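Toaster oven or regular toaster for a small kitchen?
Asked in Kitchen & Home, Dalstead Neighbors Help Board

I'm moving into a studio over in Grumville in July and I have counter space for ONE toasting appliance. My old pop-up toaster still works but I keep eyeing toaster ovens. Do they make decent toast? And is it a pain getting the slices in and out? I mostly eat toast for breakfast plus the odd leftover slice of pizza. Thanks!

crustandcrumb

Posted by butterknife_antwi

Toaster oven, all the way! I've had one for 2 years and I would never go back. Yes, the toast takes longer than in a pop-up, but you get a lovely golden slice with a darker crust, and you can do thick bread, bagels, cheese on top, anything. Pizza comes out so much better than in a microwave too.

Do measure your counter before you shop. Everybody measures the oven and forgets the door! Mine folds down at the front, so when it's open I need clear counter ahead of it as well, and then somewhere to set the plate.

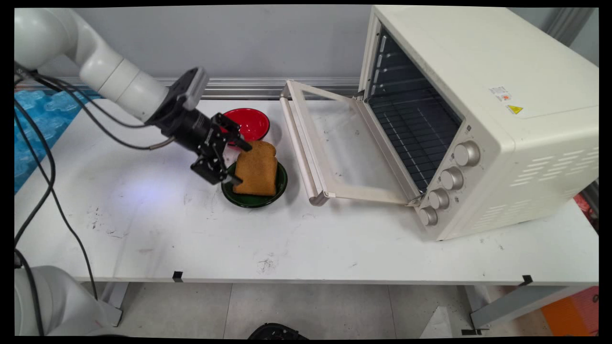

I keep my plate right by the door so the toast has hardly any distance to travel. Use tongs (wooden ones are great) because the wire rack gets seriously hot, and so does the glass. Leave some room by the vents too, your manual should say how much. Oh, and if you like your toast crisp, lean it up on the edge of the plate for a minute so the bottom doesn't go soggy. Works every time!

Posted by isstead_eater

get the pop up. cheaper and faster. I paid 50 for the little oven and only ever made toast in it

Posted by marmalade545

I love mine too, but the first reply skipped the crumbs! Pull the tray out once a week, with the oven unplugged and cold, and shake it over the trash. Old crumbs smoke like crazy. For even color I put my 2 slices in the middle of the rack and flip them halfway through. Have fun in the new place, Grumville has a fantastic bakery by the station!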